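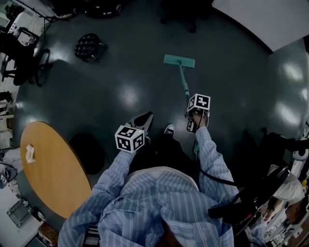 Mopping the workshop floor, flat mop, round table side.

Thursday, started 4:10 pm

Floor day. Should have been last week but the Drotley order was all over the place and there was no floor to speak of.

Plan was whole room before Babita needs the workbench back. Went with the flat mop, teal one. String mop is retired as far as I'm concerned, it leaves puddles by the baseboard and Hwa-young slid on one in August.

Mix: Gradero neutral cleaner, 2 capfuls to the bucket. Not the Tripathi stuff. Tripathi is for the bench tops and it leaves a haze on this floor, we've been through this. Whoever moved the bottles so they're next to each other please move them back. Bottom shelf Gradero, top shelf Tripathi.

Water lukewarm. Hot water dried too fast last time and left lap marks, you could see every pass when the lights were on. The floor is dark and glossy so it shows everything. Good when it's clean, awful when it's not.

Sequence I used, for next person:

Swept first. Twice along the bench, cable tie ends everywhere. Please snip over the bin!!
Started at the white wall, worked back toward the round table.
Long passes, overlap by half a mop head. No scrubbing circles, it just moves the grit arond.
Rinse pad when it starts dragging. Wring it hard. If it drips when you hold it up it's too wet.
Last bit is always the doorway, so don't leave your bag on the wrong side like I did.

Chairs: left the two black office chairs pushed in by the bench and went round them, then rolled them out at the end and did underneath. Slower. Next time roll them all out to the hall first. Little round stool same, it's on casters so it just wants to wander off when the mop bumps it.

Casters are the real dirt source I think. Turned the stool over after and there was hair and thread wound round every axle. Picked it out with the bent tweezers. Office chairs probably the same or worse, did not look, ran out of patience. Doina if you have a slow half hour, that's a job.

Round table — tissue left on it. Binned. Tabletop wiped with a damp cloth only, no cleaner, the wood doesn't like it. The base is a pain, black so you can't see the dust until you're on your knees. Did it by hand with a rag.

Stubborn stuff:
- gray scuff near the wall, came off with the white eraser pad, light pressure
- something sticky in front of the counter, maybe flux? Isopropyl on a rag, two goes, gone
- long scratch toward the middle, not dirt, it's in the surface. Leave it. Remigiusz says it dates from when the big cabinet was dragged in, job 407.

Bench side: cables. I lifted the ones hanging low and hooked them up over the back edge before I went anywhere near with water. They can't stay like that, it's a fix for today. Pankaj was going to order clips from Hullbridge, part 2049 I think, check before you order as the last lot were too narrow for the thick ones. Until then — nothing on the floor under the bench, power strips included.

Counter: didn't touch. Metal tray and the white appliance stayed where they were. Brown box still there too, does anybody want it? If not claimed by next floor day it goes to recycling.

Drying. Fans on low, door propped. Walked on it in socks at 4:55 and it was fine by the wall, tacky by the table. Gave it another quarter hour. Shoes OK after that. If you need to cross sooner go along the baseboard.

Result: good. No haze, no lap marks that I can find, checked it low down against the light from both ends. One dull patch by the stool's usual spot, think that's old polish worn through. Want to ask Hwa-young whether we still have any of the finish left, the can said 630 ml but it felt close to empty when I shook it.

Mop pad: washed, hanging on the hook by the sink. It's getting thin at one corner. Need a spare. Teal handle is fine, though the swivel joint squeaks, drop of silicone oil on it maybe. NOT the bearing grease, it gets on the floor.

To do
order pads, the flat ones, check width against the old one first
cable clips (Pankaj)
chair casters (Doina?)
ask about the finish
move bottles
new dustpan, lip on this one is bent and leaves a line of crumbs

Babita back on the bench 5:20. Mop bucket emptied, rinsed, upside down in the closet.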